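Simulated yard trials put two-arm robots at 419 of 462 outdoor chores, with limits

Cidus, a robotics software firm, has released results from a set of simulated household trials in which a two-arm machine was asked to do small outdoor jobs in a backyard. The company reports that the machine completed 419 of 462 attempts. It also reports that the jobs were easy ones, and that the results don't yet carry over to a real yard.

The trials ran in January on Clirnier, the company's simulator. Each attempt was a single chore with a fixed start and a fixed end condition: move a potted plant from one stone to another, set a light object upright, pick up a cushion from the ground and place it on a chair. An attempt was scored as complete if the object came to rest inside a target zone within the time limit. Partial credit wasn't given.
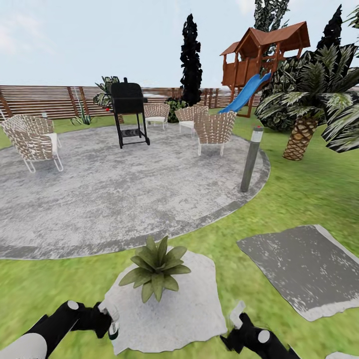
Outdoor work has received less attention than kitchen work in home robotics, mainly for practical reasons. Kitchens have flat counters, known heights and steady light. A yard has slopes, soft ground and objects with no standard shape. The Clirnier yard includes several of the harder cases at once: a round concrete patio set into grass, woven chairs on thin metal legs, and a low leafy plant centered on a rough stone slab. Thin chair legs are a known problem for depth sensing, and a rosette of broad leaves gives a gripper few good places to close. Cidus says plants without a visible pot were left out of the scored set after early tests showed that the planner kept choosing a leaf as the grasp point.

Of the 43 failed attempts, 32 were grasp failures, in which the fingers closed on nothing or the object slipped before it was lifted. The rest were placement errors. The most frequent of these was a pot set down with part of its base over the edge of a stone, where it either tipped or came to rest outside the target zone. The company doesn't break the placement errors down further.

The release gives less detail on speed. A plant move that a person would finish in a few seconds is listed with a time limit of 5 minutes, and the release doesn't say how much of that limit was normally used. It states only that no scored attempt was stopped for exceeding it. For a homeowner this may not matter if the machine works unattended. For a garden center it would matter a great deal.

That second market is the one being watched by Bucur, a supplier of handling equipment to retail nurseries, which licensed the same simulator last year. Bucur is interested in three tasks: restocking display benches, turning pots toward the light, and pulling damaged plants from a row. The company says it has no plans to put a machine on a sales floor this season. Its own tests are limited to rigid plastic pots of a single diameter, and it describes the work as an evaluation.

The main technical objection to simulated results is contact. Clirnier treats pots as rigid bodies and leaves as surfaces that bend at preset points. It doesn't model loose soil, and it doesn't model the way a full pot shifts its weight when tilted. Cidus acknowledges both gaps. A later version is expected to add a moving mass inside containers — a cheaper stand-in for soil that should produce some of the same slipping.

Ground contact is the other gap. In the January trials the base of the machine was held at a fixed position for each attempt, so the results say nothing about driving over a lawn or crossing from grass to paving. A real unit would have to do both before it could reach the plant at all. Cidus says mobile trials will be scored separately and won't be averaged with the fixed-base figures.

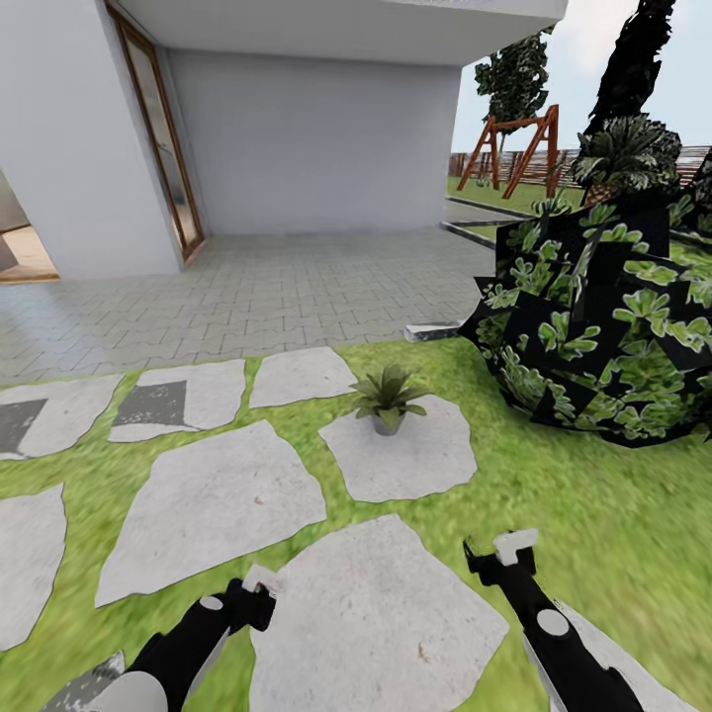
Can a machine be left to tidy a yard on its own today?
Only for a narrow list of objects, placed within reach and in good light, and so far only in simulation.

A physical test is planned at Pralenside, a demonstration property with a patio and a small lawn, where the same chores will be repeated with real pots and real furniture. The fixed-base rule will stay in place for the first round. Each chore will be run on dry ground before any are tried after rain, and a human operator will be able to halt the machine at any point. Halted attempts will be scored as failures.

Cidus hasn't set a success rate that it would consider good enough for home use. Its release notes that a dropped cushion can be picked up again and a dropped pot often can't, and that a single figure covering both is of limited value. The company intends to publish the Pralenside results by type of object, with the time taken for each attempt included.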